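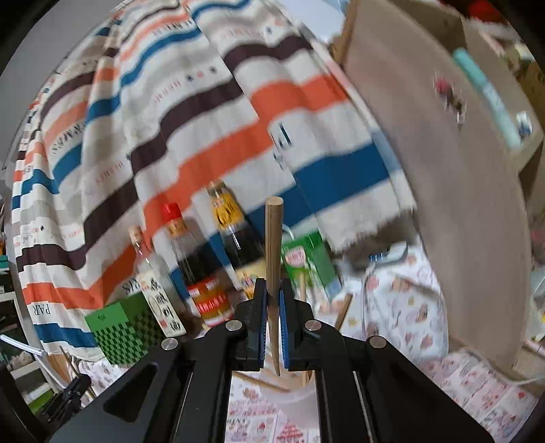
Gripper width estimate drifts when there is a thin stick between the pads

Posted 2020-02-07 in Perception and Control

I'm training a policy on demos recorded with a hand-held two-finger gripper and a wrist view. The vendor's tool, Nadix, reads the jaw opening from the video, no encoder. With a wooden dowel pinched upright between the blue pads, the width should sit still. Instead it wanders by 2 or 3 mm over a clip and sometimes jumps. It gets worse with clutter behind the jaws: bottles with bright caps, a green-and-white carton, more wooden sticks. The docs say the estimator is "robust to background". I have my doubts. Has anyone seen this, and is there a setting I missed, or do I write my own?

dudisham_lab

Do you have the latest version? Mine was fine after I updated in January. Also try more light.

gripfan80

I wouldn't expect an update to fix it. I went through the same thing and ended up not trusting any width number that comes from pixels alone. Two things to check before you write your own.

First, plot the raw width next to the confidence value. In my logs the confidence stayed high right through the jumps, so filtering on it did nothing. If yours looks the same, drop that idea early.

Second, mask everything outside the jaws and run the same clip again. If the jumps go away, the tracker is grabbing edges in the background, and a second stick standing near a jaw is a good candidate. If you still get the slow drift, look at the pads. Soft pads give when you squeeze, so part of your 2 mm may be real. I'd measure that with calipers before blaming the software.

What I run now is the mask plus a median filter, and I feed the policy a plain open/closed flag with a little hysteresis. Out of 106 clips, more than 80 came out usable. The rest I threw away – I don't believe in repairing labels by hand.

Hämäläinen

Does the Darnier plugin do the masking for you? The page claims it does, but there's no test data on it anywhere I could find.

pegboard_p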